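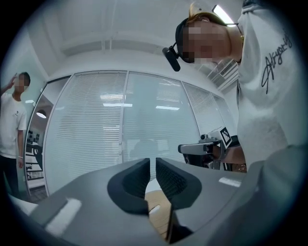
Rope mats are sold as an evening's easy craft, and I have my doubts about the word easy. Winding rope in a circle is simple enough. Getting a mat that lies flat, holds together and doesn't smell of glue for a week takes more patience than most tutorials let on. Clothes matter a bit too, as you spend the whole job leaning over the work. A loose white T-shirt with black lettering, like the one on show at the wooden surface, is comfortable for this, but I wouldn't wear a white one I was fond of once the glue comes out. Jumpers are worse. Rope sheds and wool keeps everything.

What you need

Rope, in one unbroken length
A curved upholstery needle, or a strong straight one
Thread as close to the rope colour as you can get
Clear craft glue for the ends only
Masking tape
Sharp scissors
A heavy book and two sheets of baking paper

I used natural rope from Brerketex, bought at the Sangate market. The label promised "low shed", which I would take with a pinch of salt. Give any new rope a good shake outdoors before you start, then run it through an old cloth. If the cloth comes away covered in fluff, do it again.

How much rope?

More than the packet says. The packet tells you how big a mat you could make if you wound perfectly, never trimmed an end and didn't mind stopping a little short. For one thick drinks mat I allow 3 metres and expect to have some over. A flat one of the same width takes far less. Buy a spare length if you want a matching set, as the next batch may well be a different shade.

Making the mat

1. Wrap a piece of masking tape round the rope before you cut it, then cut through the middle of the tape. Untaped ends unravel while you are looking for the needle.

2. Fold the first bit of the rope round on itself to make the centre. Thick rope will not turn a tight corner, whatever the pictures on the packet suggest, and you will be left with a small hole. Leave it alone. Pulling harder only makes the middle rise into a cone.

3. Put a few stitches through the centre straight away. Some people glue this part. I tried that in July and the middle popped out as soon as somebody put a hot mug on it.

4. Lay the rope round the centre, flat on the table, and stitch as you go. Catch a little of the last ring and a little of the new one. Keep the stitches about a thumb's width apart.

5. Stop after each full ring and press down with your palm. If the edge lifts, you are pulling the rope too tightly. Undo that ring now. It won't relax later, and I have never seen ironing cure it.

6. For a flat mat, carry on until it is wide enough. For a thick one, let the rope step up at the outer edge and start winding back on top, stitching down into the layer below.

7. Trim the end at a slant, take off the tape, dab on a very small amount of glue and sew it down underneath.

8. Put the mat between the sheets of baking paper, set the book on top and leave it for 17 hours, or simply overnight and through the morning. The instructions I had said 30 minutes. I can't think whose glue that was meant for.
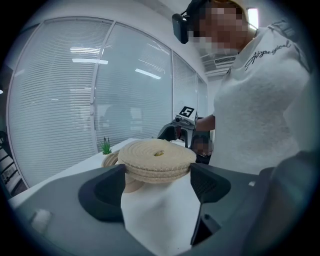
Thick or flat is the choice I would think hardest about before buying anything. The layered kind is the one that sells the craft, and it does look good, but a tall glass on an uneven top is asking for trouble. Compare the two sorts on the white table: the chunky sandy one has roughly three turns stacked up at its edge, and the paler cream coil behind it is noticeably flatter. I'd keep the chunky sort for a warm dish or a plant pot and use flat ones for drinks. If the plant is artificial, like the little green tuft standing near them, so much the better, as natural rope and a leaky pot don't get on.

Cleaning

Shake it, brush it with a dry nail brush, and wipe marks with a barely damp cloth. I would ignore any advice about the washing machine. Dry it flat and away from the radiator.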